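Property Valuation, Unit 5: Comparable Evidence for Residential Lettings
Handout for the Tuesday group

Please read this handout before the seminar and bring your own notes on the Flolcombe exercise. The topic today is how we choose comparables for a rental valuation, and how we adjust them. Sales comparables were treated in Unit 4 and I will not repeat them.

1. What is a comparable

A comparable is a letting of a similar property, in a similar place, agreed recently between parties who were free to walk away. All these conditions matter. A letting from a father to his daughter is not good evidence, even if the apartment is next door. Also an asking rent is not a rent. It tells us what the landlord hopes, and we may use it only when there is nothing better, and we must say so in the report.

In the reader you will find the paper by Sheila Fairclough on small towns with thin markets. She argues that in such places it is better to go back further in time than to go further away in distance. I agree with her for towns like Flolcombe, where the next town has a railway station and the rents are not the same. For a big city I would do the opposite.

2. Furnished and unfurnished

Students often lose marks here. The rent for a furnished apartment contains a payment for the furniture and the equipment, and this part has to be taken out before we compare with an unfurnished one. The usual way is to take the replacement cost of the contents, spread it over their expected life, and add an allowance for repairs.
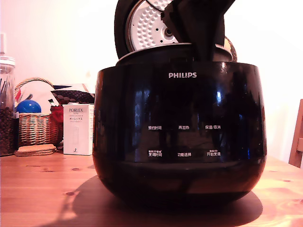 Figure 1. Small kitchen appliance: rice cooker with the lid open.

Portable items should be listed separately from fitted items. An oven built into the kitchen is normally part of the property, but a kettle or a toaster belongs to the inventory. If an item belongs to the tenant, it has no place in the calculation at all. Ask for the signed inventory and do not trust the advertisement, where the word "equipped" can mean almost anything.

3. Worked case: Trudgate

The subject is an unfurnished apartment in Trudgate, second floor, one bedroom, no parking. We have one good comparable in the same street, let furnished in November at 272 per week. The contents allowance, calculated as above, is 5 per week.

Rent as agreed: 272
Less contents allowance: 5
Unfurnished equivalent: 267

Now we must look at the size. The comparable has 109 square meters and the subject has 98. Many students divide the rent by the area and multiply again, and they get 240. This is a correct calculation but it is a weak valuation. Tenants do not pay for each square meter equally. The first ones, which give a bedroom and a kitchen, are worth more than the last ones, which give only a wider hall. Therefore the figure of 240 is better understood as a low limit, and the answer should be somewhere between 240 and 267. Where exactly you put it is your judgment, and you have to defend it in writing.

4. Incentives

In the Zuvach building the owner gives new tenants a period without rent. The headline rent then looks higher than the rent that is really paid. Spread the free period over the whole term of the lease before you use the figure. Imogen Gosling will show the method with a spreadsheet in the second half of the seminar.

5. Preparation for next time

Read the Baldursdóttir case in the reader, including the appendix with the lease clauses. Write one page on which of the lettings you would reject, and why. Please write full sentences, a table alone is not enough. Late pages can be put in my mailbox before the seminar starts, but not after.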